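Clarnano Magnesium Powder: Frequently Asked Questions
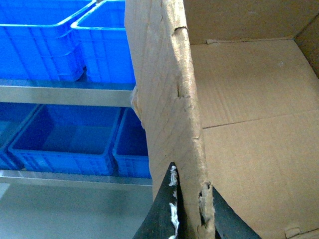
Cardboard flap next to an open box

Last updated 14/06/2021

What is in the powder?

Magnesium citrate, citric acid and a small amount of natural lemon flavor. The unflavored version leaves out the lemon and the citric acid. Neither one has added sugar, sweeteners or colors.

How much do I take?

One level scoop a day, stirred into a glass of water. Use the scoop that comes in the tub. Kitchen teaspoons vary too much to be a good substitute. If you are new to magnesium, start with half a scoop for the first week.

Can I take it on an empty stomach?

You can, but many people find it easier on the stomach with food. Tomoyo Kaneko, who answers most of our customer email, suggests taking it with the evening meal if mornings don't agree with you.

Why does it fizz?

The lemon version fizzes for a few seconds while it dissolves, more so in warm water. Let it settle and stir again before drinking. The unflavored version does not fizz much and may leave a fine white layer at the bottom of the glass. Add a little more water and drink that too.

Can I mix it with juice or coffee?

Juice is fine. We don't recommend coffee — the taste is poor and the powder clumps.

Is it suitable for vegans?

Yes, both versions. The Pitent sleep capsules, which we also sell, are not vegan. Their shells are made from beef gelatin.

Does it contain allergens?

There is no milk, egg, soy, wheat, fish or nuts in the recipe. The powder is packed in a building where soy products are also handled, and the line is cleaned between runs. If you have a severe soy allergy, write to us before ordering.

Can I take it during pregnancy or with medicine?

Ask your doctor or pharmacist first. Magnesium can get in the way of some antibiotics, thyroid tablets and bone medicines, and it is not suitable for people with serious kidney problems. We can send you the full ingredient sheet to show them, but we can't give medical advice by email or phone.

My stomach is upset. What should I do?

Stop for a few days, then try again with half a scoop. Loose stools are the most common side effect of magnesium citrate. If it comes back, the product may not be right for you. If symptoms are severe or don't go away, see a doctor.

How should I store it?

Keep the tub closed, in a dry cupboard, out of reach of children. It does not need to be in the fridge. Leave the small drying packet inside. The powder takes up moisture from the air and can harden, most often in summer. Hard lumps can be broken up with a dry spoon.

How long does it keep?

The best-by date is printed on the base. After opening, use it within 2 months.

What sizes are there?

The standard tub costs $50. The large refill bag costs more but works out cheaper per scoop, and it ships without a scoop. Add one at checkout if you need it — there is no charge.

Where do you ship from?

All orders leave from our Plernemport warehouse. Orders placed before noon normally go out the same working day. We do not ship to PO boxes at present.

Can I return it?

Unopened tubs can be returned within a month for a full refund. Opened tubs can't go back on sale, but if you are unhappy with one, write to us with your order number. Returns are handled by Anwara Matubbar.

Do you sell to shops and clinics?

Yes. Jörg Brinkmann looks after trade accounts. The minimum first order is $800, and there is no minimum after that. Trade prices changed in April, so please ask for the new list if yours is older.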